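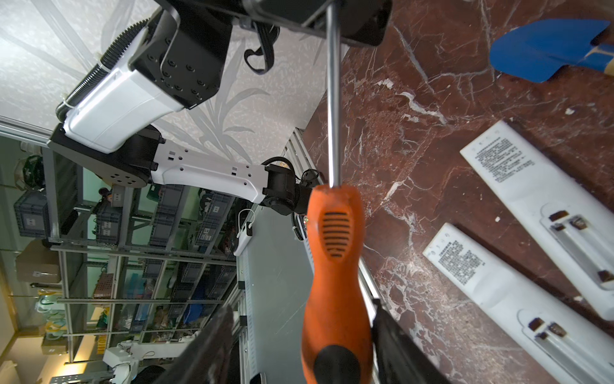

Varine Wrist Camera Kit

Records examples for a learning system from the gripper's side, so a tool such as a screwdriver stays in view between the fingers while it is held.

In the kit
Camera and wrist bracket
2 cables
18 mounting screws

Weight: 53 g

Recordings are saved per attempt – failed ones too, unless you delete them. Arm and gripper sold separately.

Orders and spare brackets: Izzati Hutapea, Kedthorpe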